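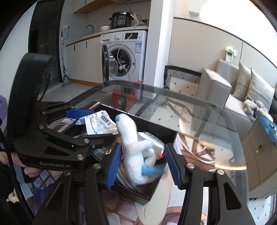
Prendau changes shifts at Urbridge as sorting data work grows

Prendau, the household services company, is moving 14 of its staff in Urbridge from packing duties to a new team that handles everyday items with hand-held grippers. The change takes effect on 29th April.

The team will work in furnished rooms, picking up and putting away socks, packets and other small things found around a home. Recordings of the work are used to train the robots the company wants to bring into its sorting lines in Lirdale.

Staff on the new team keep their current hourly pay and will work shorter sessions, with a break after each one. Prendau said the old packing shift was hard on the back and that most of those moving had asked to do so. Workers who tried the grippers during a trial in October reported sore wrists and thumbs, and the company has since cut the length of a session to 31 minutes.

Not everyone is pleased. The staff association at the site said the people being moved are teaching machines to do a job that their coworkers in Lirdale still depend on. It has asked for a written promise that no sorting jobs will be cut while the robots are being tested. Prendau has agreed to 18 months and says it will talk again after that.

The first 2 robots are due to be installed at the Lirdale building on Tanner Street, where they will work beside the existing crew on soft goods. Sorters there will check what the machines have done and take over items they drop or leave behind. Training for that role will be paid and held during working hours.

Packing positions left open in Urbridge will be offered to temporary staff first.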